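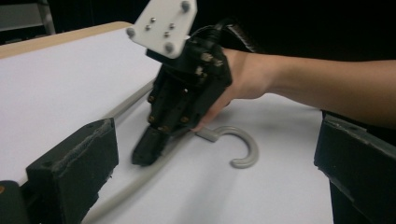 Benjamín Navarrete me escribe que las perchas de plástico son una tontería, que se doblan con un abrigo de invierno y que él las tiraría todas. Yo le tengo mucho cariño, pero no estoy de acuerdo – y llevo años dándole vueltas al asunto, que ya es decir.

Una percha ligera no está hecha para el abrigo. Está hecha para la blusa de tirantes, para la camiseta que se escurre, para el vestido de verano que no pesa nada. En marzo vacié mi armario entero y me quedé con las grises de siempre, las de las muescas en la barra.

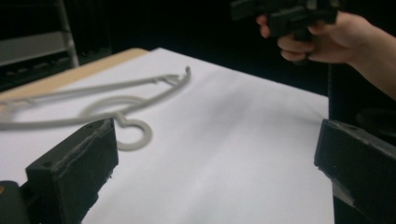

Las de madera son preciosas, claro, y en casa guardo 4 para las chaquetas buenas. Pero ocupan el doble, y en un armario pequeño como el mío eso se nota cada mañana – sobre todo cuando una va con prisa y busca la blusa azul.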